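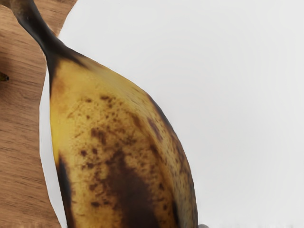 The banana, as rendered for the Brimel demonstration.

The Fruit Line

The budget meeting opened with the banana. It went up on the wall screen very large, with all its freckles and the big brown bruise low on its side, and those of us who had voted to spend money on it sat and looked at what we had bought so far.

"Is it supposed to be that ripe?" asked the head of finance.

The sales rep from Brimel said that ripeness was a feature. Any simulator could do a yellow banana. Theirs could do one that a grocery chain would mark down, and a robot that had practiced on those would be ready for real life in the Purkomwood packing shed, where fruit arrived in all moods.

I was the one who had written the request. It was dated 17 Oct 2024 and it asked for two arms, two grippers, a year of the simulator and a line called "contingency," which finance had circled so hard the paper tore. My reasoning was that we should let the robot ruin bananas on a computer for a while before we let it ruin ours. I still think that was the best sentence I wrote that year, and I wrote the holiday newsletter too.

"What does a pretend banana cost?" said the head of finance.

The rep explained that one did not buy a banana. One bought a seat. The seat was $600 a month and came with the standard fruit. The spots were in the produce pack.

"So the spots are extra."

"The spots are $80."

She wrote that down. She had a special pen for me, a green one, and she used it now to add up the seat, the pack, the setup charge and whatever a "render credit" was. It came to $2,476 for the first quarter, and we didn't own so much as a bolt.

The Guerreiro quote was next. Guerreiro sold the actual arms and had no opinion on bananas. Their quote ran 20 pages, and the grippers were on page 19, sold by the finger. I had budgeted by the hand. There was a quiet stretch while everyone found page 19, and then a longer one after they had found it.

"There's a finger in the picture," said the operations manager, trying to help. He pointed at the small gray tip near the lower end of the fruit. "Is that one of these?"

"That's the Eltska finger," said the rep. "It's just the default."

"And what does Eltska charge?"

The rep said he would have to get back to us on that, in the voice of a man who knew to the penny.

Finance asked if we could lease. We could lease the arms, own the fingers and subscribe to the banana. She asked which of those would count as a capital expense and the rep started to answer, saw her face, and drank some water. Operations wanted to know if the shed floor would hold it all. I said there was money for the floor under contingency. The green pen came out again.

In the end they approved the seat and the spots, through December, with the arms to be discussed once the robot had shown progress. I pointed out that there was no robot. She said in that case it should be cheap to feed.

I went back to my desk and filled out the purchase order. The form wanted a shipping address for the produce pack and would not let me leave it blank, so I put down the break room.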